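3.2 Channel scanning and the dwell time problem
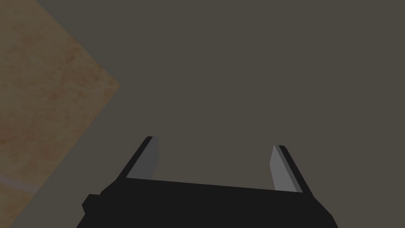
Figure 2. Simulated view with the gripper open.

I want to talk about dwell time first, since it gave me more grief than anything else in the Bridstead recordings. A scanning receiver can only sit on one channel at a time, so every moment it spends listening to a quiet one is a moment it might be missing a call somewhere else. We all know that, and I still set mine far too long at first (I like hearing the end of a sentence!). I came to think of the receiver the way I think of the two open fingers in Figure 2 - held apart, ready, with nothing between them - and what I cared about was how fast it could close on a call once one showed up. With the long setting it was slow, and the logs for the first part of the study are full of transmissions that start halfway through a word.

So I shortened the dwell and ran the whole thing again at Urkstead, on the same Clemex receiver and the same whip antenna. Over the full run I logged 2985 calls. The long setting at Bridstead had given me 2959 over the same number of hours, and I'll admit I stared at those two totals for quite a while, expecting a much bigger gap. The totals hide the interesting part, though. When I went back and listened for clipped openings, 1088 of the Bridstead calls had lost their first syllable or more, and that kind of loss matters a lot if you're trying to work out which unit is talking.

The two towns aren't a perfect match, of course. Urkstead has a hill on its north side that blocks one of the repeaters, and Bridstead had a stretch of storms in September that filled the fire channels with chatter. I tried leaving the storm days out and the clipping looked much the same, so I've kept them in for everything that follows.

One more thing about priority channels. I used the Abdelaziz ordering, where the busiest channel gets checked again after every second hop, and I left it switched on in both towns. It does eat into the time left over for the quiet channels - mostly public works and the school buses - and I come back to those in Section 3.3.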